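Reviews > Furniture > Guest rooms

Caletent room set: round table, bedside table and bin

6 min read

The Caletent set is sold for small guest rooms and short lets. It comprises a round table, a square bedside table and a round bin. Our set cost 695 delivered and has been in use since May.

The round table has a pale, mottled top with a thick reddish-brown wooden rim. The blotched pattern hides crumbs and tea marks well, so it needs wiping by touch as much as by eye. The rim takes knocks without marking. It stands slightly proud of the top, and dust collects along the join.

The bin is plain black. It fits close to the table without fouling the leg, and the opening is wide enough for food packets to go in flat. The liner has to be folded well over the edge or it slips under load. A retaining ring would cure this. The dearer Ruvico bin has one. 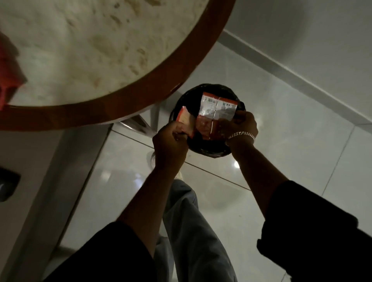

Packets going into the lined bin beside the round table.

The bedside table is the better piece. The top is a light grey-beige and wipes clean with a damp cloth. It is small: a corded desk telephone fits, with its coiled cord, but the cables behind it use up much of what is left. There is no cable slot, and we regard this as the main fault. A guest wanting room for a lamp and a book should look at the larger Sengar model. 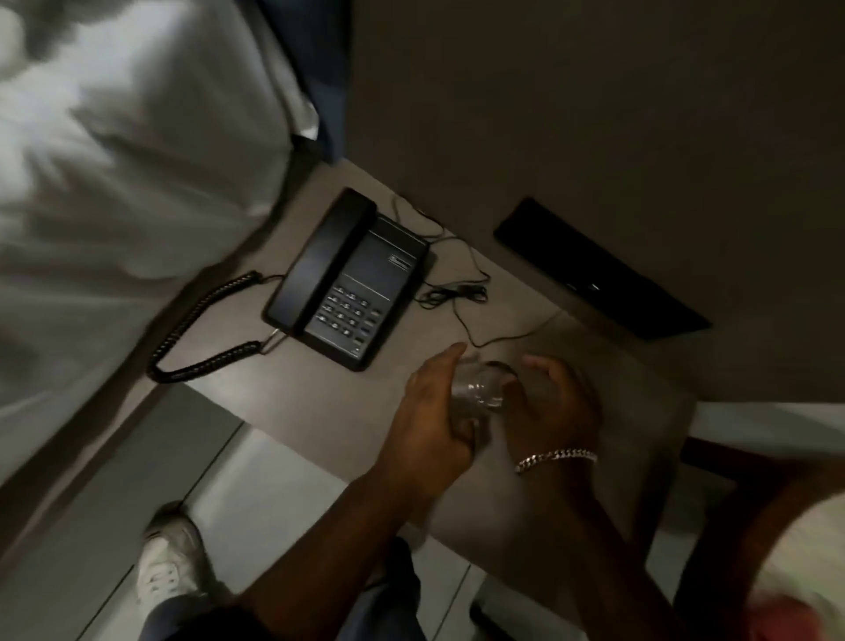 Bedside table with corded telephone; cables run across the top.

Assembly took 97 minutes for the whole set, most of it spent on the round table. The hex key supplied is soft and should be replaced before starting. All fixings were present. One foot on the bedside table needed packing with card to stop it rocking.

Rating: good for the bedside table, fair for the rest. Buy the pieces singly if the shop allows it.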